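Two-Arm Data Collection — Working Group Minutes, May

Present: Syafiqah Lumenta (chair), Noman Virk, Shazia Gilani, Usman Jatoi
Regrets: Fahad Minhas
Minutes taken by: Shazia Gilani

1. Previous minutes
Accepted with one correction. The storage quota is held by Dellport, not Hernwood.

2. Episode count
Noman reported 174 accepted episodes against the target of 1,000 for the handover set. The rate is limited by review. Recording is keeping pace with the schedule, but accepted episodes are still labelled by one person at a time. Usman will take a share of the labelling until the next meeting.

Syafiqah asked that rejected episodes be kept with their reason code. Several had been deleted from the Etach folder before the code was entered. Noman to restore what he can from backup.

3. Two-gripper episodes
The group reviewed the part of the protocol in which both grippers are on the same object. Noman's position is that the left and right arms should not always meet the object at the same height, as the policy trained on the April set expects a level grasp and does poorly otherwise. Agreed. Operators will vary the grasp height on each side between episodes.
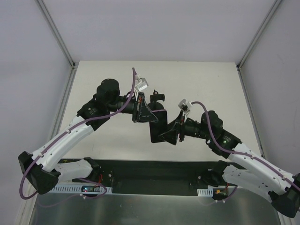

2 min read

The left gripper is the higher of the two, on the upper left side of the black panel, with the right gripper at the lower right. Shazia noted that the right fingertips cross in front of the panel's bottom edge, and asked whether contact labels should be marked per finger or per gripper. Per gripper was agreed for now — per finger would mean relabelling everything already accepted.

4. Cameras and cabling
Usman raised the purple cables at the wrist cameras. Each one bends close to the module and then follows the upper link, held by two ties. He would like the slack checked at full wrist rotation on both arms before the next block of recording. No fault has been logged.

Camera calibration will be repeated at the start of each block and the file saved with the episodes.

5. Episode boundaries
Start and end points have been marked differently by different operators. The start will be the first commanded motion of either arm. The end will be 2 seconds after both grippers are still. Paracha's import script trims to these points, so the labels must be in place before upload.

6. Other business
Hernwood has asked for an early sample in order to test its loader. Syafiqah will send 4 episodes, unedited, with the calibration file.

Actions
Noman — restore deleted episodes; add grasp height to the operator sheet
Usman — cable slack check, both arms; labelling share
Shazia — circulate revised boundary rules
Syafiqah — sample to Hernwood
Fahad — confirm storage quota with Dellport

Meeting closed at 3:40 p.m.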